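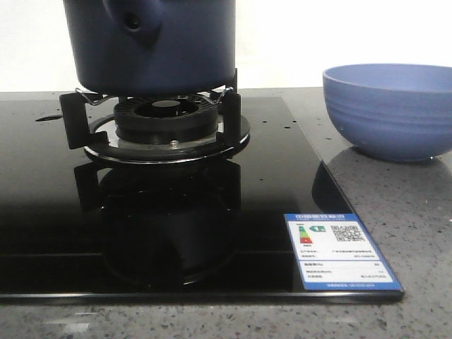

Figure 4. Blue pot on a single gas burner, with a light blue bowl on the granite countertop.

4.2 What shopkeepers do when the wallet runs low

I went into this part of the study thinking I'd be writing about commission. Every flyer I picked up in Grullano talks about commission, and the two platforms we followed (Tirkusero and Rasard) both put the rate in big type on their sign-up pages. But when I sat down with the interview notes, the word that kept coming back was "balance." Shopkeepers talked about balance the way farmers talk about rain!

A quick reminder of how the money moves, for anyone who skipped Section 2. A shop loads money into a prepaid wallet held by the platform. When a customer comes in to pay a gas or electric bill, the shop takes cash over the counter and the platform takes the same amount out of the wallet, minus the shop's cut. So the cash drawer fills up while the wallet empties, and sooner or later somebody has to carry cash to a bank or a distributor and turn it back into wallet money. I call this the refill trip, and I'll keep calling it that.

We had usable logs from 153 shops. In 80 of them the wallet dropped below the size of an ordinary household bill at least once during February, and those are the shops I'm calling "short" from here on. I want to be careful with that label. A shop can be short for ten minutes over lunch or for two days straight, and our logs treat both the same way unless I go in and look at the timestamps by hand (I did this for 50 shops before I ran out of patience and daylight).

So what do they do? The most common answer was to send the customer away with a promise. The shopkeeper writes the account number in a notebook, takes the cash, and pays the bill later, once the wallet is topped up. Platforms don't like this one bit. Rasard's agent terms rule it out, and yet I saw notebooks on the counter in Rasard shops too, right next to the phone. Customers seemed pretty relaxed about it as long as the confirmation message showed up by evening.

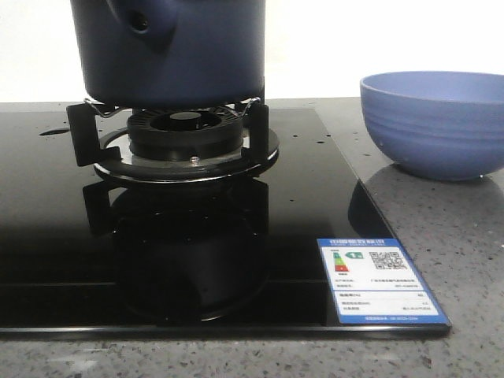
Photo: Rees project archive

The second answer was borrowing balance from a neighbor. Tirkusero lets one agent push wallet money to another inside the app, and almost 300 of these transfers show up in our logs for the month. Most are small and most go back the other way within a day or so, which looks to me like lending between friends, though I can't rule out that a few are side deals with a fee paid in cash. I asked. People laughed and changed the subject.

The third answer was to quietly drop the low-margin stuff. When the wallet is thin, a shop will still sell a phone recharge and will tell the person holding a gas bill that "the server is down." I heard this line so often that I started checking the platform status page on my own phone while standing there, and it was usually green. I don't want to be hard on anyone here, though. A gas bill can eat the whole wallet for a tiny cut, and a string of small recharges pays better on the same money.

One thing I can't settle with this data is whether short shops lose customers for good. The logs only see payments that went through, so a person who walked out and paid across the street looks exactly like a person who never came in. Section 4.3 tries to get at this from the household side, using the payment diaries.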